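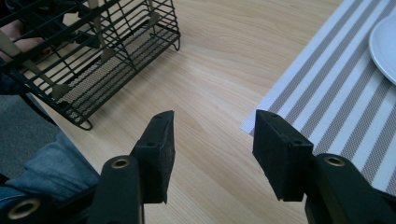

Hilo sobre haworthias, que me lo habéis pedido varios y llevo desde abril diciendo que sí, que ya lo escribo. Pues venga, que hoy tengo café.

Empiezo por la mía de siempre, una Haworthiopsis attenuata (la de rayitas blancas, la "cebra" de toda la vida). La compré en el vivero Fernside en una maceta ridícula y ahora tiene nueve hijuelos. ¡Nueve! Ya no sé dónde meterla.

Lo de la luz: claridad, mucha, pero sin sol fuerte de mediodía. Si las hojas se ponen rojizas o marrones, le está dando de más. La apartas un poco de la ventana y suele recuperar el verde en unas semanas, con paciencia.

El riego, que es donde caemos todos. Yo espero a que el sustrato esté seco hasta abajo (meto un palillo de brocheta, muy científico) y entonces riego a fondo. En invierno, una vez al mes o ni eso. Y nada de dejar agua en el plato, por favor.

Sustrato: dos partes de pómez y una de tierra para cactus. Matúš Gajdoš me insiste en que ponga tres de pómez, pero él vive en Uneck, que allí no para de llover, y yo aquí con dos voy bien.

Para separar hijuelos: sacas la planta entera, sacudes la tierra y tiras con suavidad del pequeño desde la base. Si sale con raíces, perfecto. Si no trae, lo dejas secar a la sombra unos días antes de plantarlo. Yo perdí tres por ir con prisas, no seáis como yo.

¿Y las raíces secas y huecas? Se quitan sin miedo. Las haworthias van renovando raíces y las viejas se quedan como pajitas. La primera vez que lo vi pensé que se me moría.

Ah, la floración: un tallo larguísimo con florecitas blancas bastante sosas. Chaltu Gudeta lo corta en cuanto asoma, yo lo dejo porque me hace gracia, aunque se me enganche en la cortina.

El próximo hilo será de las de hojas con "ventana", tipo cooperi, que son otro mundo. Si tenéis una y se os está estirando, mandadme foto por aquí y la vamos mirando, que a la mía de Cundton le pasó lo mismo.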